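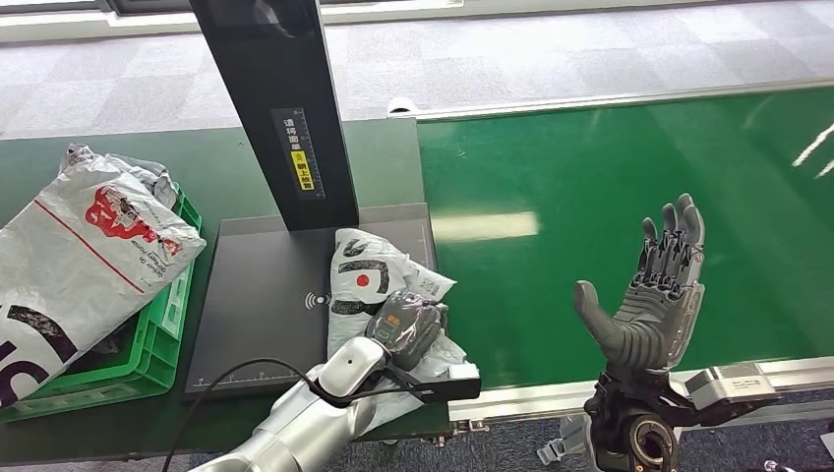
**Which side of a parcel goes up on the scanning platform?**
The side with the waybill. The label strip on the black stand asks for the same thing in Chinese, and if the waybill is underneath, the parcel must be turned over before it goes to the belt.

# Tanier Soft Parcels

Tanier is a collection of notes and pictures about soft mailing bags at a packing station. It is made for people who write work instructions, plan a small packing area, or sort pictures of parcels by type. Bautista Benítez started it, and Nandi Coetzee checks the labels and the text.

We keep only soft parcels in this part. Boxes and padded envelopes are in a separate folder called `iseo`, which has its own README.

## The station

The words below are used in the same way in all notes.

| Word | Meaning |
|---|---|
| `crate` | the green plastic crate where parcels wait |
| `platform` | the flat dark pad of the scanning station |
| `stand` | the tall black post behind the platform |
| `belt` | the green conveyor belt to the right of the station |
| `bag` | any soft plastic parcel, of any size |

In older notes you can find "tray" for the crate and "plate" for the platform. Please read them as the same thing. We did not correct them all, and a search for only the new word will miss these notes.

## How a parcel is handled

1. Take one bag from the crate.
2. Find the waybill. On a creased bag it can be hidden in a fold.
3. Put the bag on the platform with the waybill up.
4. Flatten the bag with the hand, until the code has no fold across it.
5. After the scan, move the bag to the belt.

A soft bag does not keep its shape, and step 4 is the one where most of our comments were written. The corners fold under and the middle rises. Press from the middle to the outside. If a bag is larger than the platform, a part of it may hang over the side, but the waybill should stay inside the printed outline.
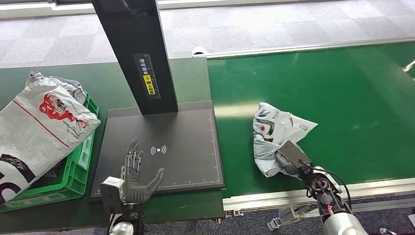 Large bags need also some care at the crate. When they lie across the top, they cover the smaller parcels, so we take the large ones first. Do not pull a bag by the corner where the waybill is glued - the plastic stretches there and the code becomes hard to read.

## What is in the folder

- `notes/` - 40 short text notes, one for each work period
- `pictures/` - 190 pictures, in JPEG
- `labels.csv` - one line for each picture
- `words.md` - the table above, with translations of the text on the station

The columns of `labels.csv` are:

- `picture`: name of the file
- `bag_place`: `crate`, `platform`, `belt` or `other`
- `waybill`: `up`, `down` or `not_seen`
- `creased`: a number from 1 to 5, where 5 is a very crumpled bag

Use `not_seen` when you have any doubt. Large printing on a bag is often shop decoration and should not be labeled as a waybill.

## Known problems

The value `creased` depends on the person who gives it. Bautista gives higher numbers than Nandi for the same bag, and we have not found a good rule yet. If your work needs this column, it is better to join 4 and 5 into one group.

White bags are much more common here than dark ones. The shiny plastic also reflects the lamps, and in such places the small text cannot be read.

The translations in `words.md` were made by one person. A correction from a native reader is very welcome.

## Changes

**August:** the value `other` was added to `bag_place`, for bags that are in the hand or between two places. Before this, such bags were marked `platform`. The file from Nisbet is still in the old form and has to be changed by hand.

**July:** folder names are now in lower case. Flerovico's copy of the notes was compared with ours, and the missing lines were put back.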